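Open Sunday at Nirneo: can a robot clear up after breakfast?

Nirneo opens its lab to visitors on one Sunday each spring. I went in April with a plain question: can a machine put away the dishes and groceries yet? Most of what I saw was simulation. The company trains its arms on rendered kitchens and stockrooms first, and the hall was full of screens. Marichka Demchenko led our tour, which had 14 people on it.

She started with trays. A tray is wide, it has little to hold on to except the rim, and other things tend to sit close by. The one on the first screen was green, with a leaf design in the bottom, and there was a box of Domino sugar just off its corner. 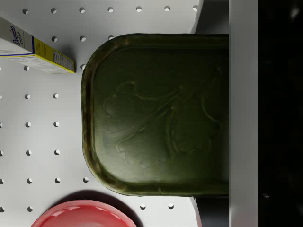 The software gets no credit for a lift that knocks something else over. Demchenko said a task goes through 2,000 simulated tries before anyone tests it on hardware, and the tray job currently passes in 71 percent of them. A retired grocer in our group, Yevhen Vasylenko, said he would have let a stock boy go for less. She didn't argue.

After a coffee break we moved to the tidying task, which they call Belus. The job is to sort food and dishes, with crates and a cabinet to work with. Mugs are fairly easy, she said. Bananas are harder than I expected - each one curves differently and the grip has to be light.
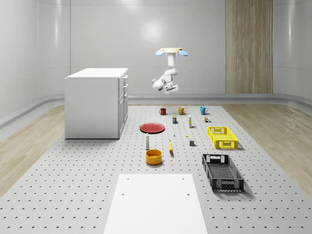
Shop & Home Technology Review, No. 71

I asked how long a full cleanup takes. Hatsue Morikawa, who runs the test group, said a person needs 3 minutes and the arm needs 14, and that only counts the runs with no drops. She also said drawers are still the weak spot. Small handles give it trouble, and the team has put them off until fall.

So my answer for the home is no, and for a shop it is maybe, on a night shift with the same goods in the same places. The tour is free and parking is behind the building. Bring a sweater - the hall is cold.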